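Two Fingers and a Pile of Laundry

I spent ten days with hand-held grippers in somebody else's living room, and I now have opinions about knitwear.

By the second morning I had already dropped the same sock so many times that Jordan Rowbotham stopped writing it down. Jordan runs the testing side at Hilmont, a small outfit above a bike shop that helps companies pick parts for their robot arms, and he had agreed to let me tag along for a fingertip shootout. I'd pictured a clean white lab with a big yellow arm in a cage. What I got was a couch, a heap of blankets and clothes, and a plastic tub full of fingers. (Robot fingers! I did check.)

The idea is simple enough. If you want to teach an arm to tidy a house, you need lots of examples of the job being done well, and a quick way to get them is to have a person do the job while holding the same kind of gripper the arm will wear. You squeeze, the fingers close, the camera sitting over them records what the robot would see. No arm in the room at all. It saves a fortune, and it means that a magazine writer with bad wrists can take part.

Hilmont had three sets of fingers to compare. The Umia pair is stiff, black, angular and light as anything. The Cao pair is soft and rubbery and bends around whatever you push it into. Then there's the Firance, which sits in between: a firm spine with a grippy pad glued on the inside. All three go on the same handle, and swapping them takes a screwdriver and some patience. I have one of those.

"Everybody wants to start with the soft ones," Jordan told me, handing me the soft ones.

I can see why. The Cao fingers feel terrific for the first hour. You shove them at a towel and they sort of melt into it, and up the towel comes. I picked up a dish cloth, a baby hat and a pair of tights without thinking about it and was getting pretty smug. Then Jordan put two T-shirts on top of each other and asked me for the top one. I got both. I got both again. I got both plus the corner of the couch cover. Soft fingers grab a wide patch of whatever is in front of them, and with thin cloth that patch goes deeper than you want. By lunch I was trying to sneak up on a T-shirt from the side.

The stiff Umia fingers are a different animal. They pinch. If your aim is good you can lift one layer off a stack and leave the rest lying there, and it's a lovely feeling when it goes right, like taking the top card off a deck. If your aim is off by a hair you get nothing, just a sad little plastic click and a wrinkle. I clicked a lot. My best run was seven clean pickups in a row, and I made everyone in the room look at the screen.

Fleece and knits were where I finally started to understand what the fuss is about. A woven shirt has edges you can find. A striped sweater lying on a fuzzy blanket has edges too, but the moment you touch it the whole thing stretches, and a fold that looked like a handy place to grab may be a sleeve, or a doubled hem, or just a lump. The fleece underneath has a grip of its own and likes to come along for the ride. I'd line up on a fold, close the fingers, pull, and watch the blanket rise up with it like bread dough.

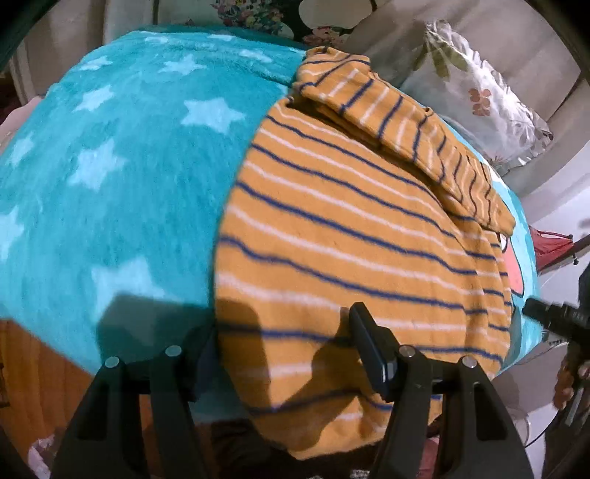

Stripes on stars: a knit draped over a fleece blanket, with the fingers waiting below.

You learn to go in low and come up under the hem. Toon Kuipers taught me that one. Toon came over to Hilmont from a job fixing knitting machines, so he knows more about how a sweater wants to behave than anybody I've met, and he has strong feelings about stripes. He loves them. A striped knit tells the camera how the cloth is bending, he says, the lines curve when the fabric curves, and a person watching the recording can tell straight away whether the grab was good. Plain black fleece tells you nothing. He made me do a whole afternoon of plain black fleece to prove it, and yes, fine, point taken.

About that camera. We tried two lenses on the same handle, a normal one and a very wide one, the kind that bends every straight line near the corners and goes dark all the way around. I hated the wide one at first. Everything looked like I was peering through the peephole of a front door. But when you're working on a pile of laundry with your nose basically in it, the normal lens loses the hem the second you get close. The wide one still shows you where the sweater ends and what's next to it. After two days I didn't want to switch back, and my pickup numbers agreed with me, a bit grudgingly.

Shadows were a bigger pain than the lens. Your own arm, the handle, your head, all of it blocks the light, and a hard dark patch across pale blue fleece can look an awful lot like a second piece of cloth. I went for a shadow once. Full commitment, closed the fingers on bare blanket. Toon was very kind about it. Jordan saved the clip.

Now for the score, which I know is what some of you skipped down here for. Jordan's rule was 50 tries per set of fingers on each kind of cloth, and a try counted only if you lifted one item, kept it for the length of a slow breath and put it down where you meant to. On the striped knits the Firance fingers won, and it wasn't close: 91 percent, with me holding the handle, on my fourth day. The Umia pair beat them on thin shirts. The Cao pair took towels and anything bulky, and came dead last on stacks. So if you were hoping I'd tell you which one to buy, I'm afraid you have to go look in your own laundry basket first.

What surprised me more was how much wear showed up. The pads on the Firance set were shiny by the end of the week, and shiny pads slip. Toon figures a pair is good for 3,000 grabs on mixed fabric before you should peel them off and stick on new ones, and he goes through glue like other people go through coffee. The Umia fingers looked the same on the last day as on the first, apart from a bit of turquoise fuzz in the channel that runs down each one. I picked it out with a toothpick. There was always more.

And the handle! I haven't complained about the handle yet. It's fine for twenty minutes. After an hour my thumb was buzzing, and after two I was holding the thing with both hands and my knee was involved. Jordan says the next version moves the weight back toward the wrist, and that he's been saying so since March. My suggestion of a shoulder strap was met with silence, but I saw him write something down.

One more thing on technique, for anybody who gets the chance to try this. Slow down at the moment you close. Everybody (me very much included) makes a nice slow approach and then snaps the fingers shut like they're catching a fly, and the snap shoves the cloth out of the gap. If you close gently and wait a beat before you lift, the fabric settles in between the fingers. That one change did more for my numbers than any swap of parts, and Toon had told me to do it on the first day. I wrote it in my notebook and then ignored it for most of a week.

On my last afternoon we mixed everything up on the couch and I got to pick my own fingers. I went with the Firance set, the wide lens and a fresh pair of pads. The sweater came up on the second try. I'm going back when the new handle is ready, and Jordan has promised me the sock.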